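Videojuegos «gratis»: ¿gratis para quién?

Seguro que lo has visto en la tienda de la consola o del móvil: un juego enorme, con dragones o coches, y debajo la palabra GRATIS. Lo descargas, juegas una tarde entera y no te piden ni un céntimo. Suena bien. Suena demasiado bien, y cuando algo suena así conviene hacer preguntas.

La primera es muy sencilla: ¿quién paga a la gente que hizo el juego? Dibujar un castillo lleva semanas. Hay que programar, poner música y pagar los ordenadores que funcionan toda la noche para que te conectes con tus amigos. Si tú no pagas, paga otra persona. O pagarás tú más adelante.

Vamos a imaginar un juego llamado Tarnidwood. Empiezas con un explorador que lleva una capa gris bastante fea. En la tienda del juego hay una capa azul que cuesta 400 gemas. ¿Y cuánto es eso en euros? Ahí está el truco: no lo pone. Las gemas se venden en bolsas, y ninguna bolsa trae las gemas justas. Siempre te faltan unas pocas o te sobran otras que no sirven para nada, salvo para animarte a comprar más.
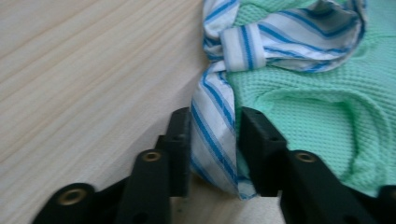 Tela a rayas azules y tela verde menta. Las de verdad se pueden tocar.

Una capa de Tarnidwood, en cambio, no abriga ni se puede regalar a tu prima. Si un día la empresa apaga el juego, la capa desaparece con él. Eso suele venir en las condiciones de uso, ese texto larguísimo que casi todo el mundo acepta sin leer.

Luego están los relojes. «¡Oferta! ¡Solo quedan 24 horas!» ¿Seguro? Prueba a apuntar la oferta en un papel y mira si vuelve al mes siguiente. Muchas vuelven. El reloj sirve para que tengas prisa, y con prisa se piensa peor.

¿Y los cofres sorpresa? Pagas sin saber qué te va a tocar. Los anuncios enseñan la espada dorada, pero casi nunca enseñan las otras 48 cosas que pueden salir.
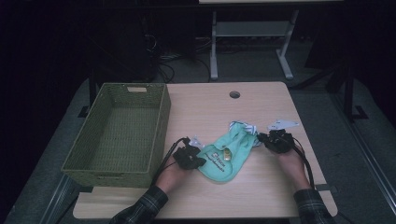
Una cesta verde, una tela y un pequeño objeto amarillo.

¿Quiere decir esto que todos los juegos gratis son una trampa? Tampoco hay que creerse eso sin más. Algunos solo venden adornos y se puede jugar años sin gastar nada. Otros te dejan avanzar hasta el nivel 11 y después te hacen esperar horas, a no ser que pagues. Para distinguirlos, pregunta a alguien que lleve tiempo jugando, y no te fíes solo del anuncio.

Antes de pulsar «comprar», pregunta en casa y pasa el precio a euros. Después espera hasta mañana. Si mañana ya no te acuerdas de la capa azul, tampoco la querías tanto.

Texto: Erlinda Lumanlan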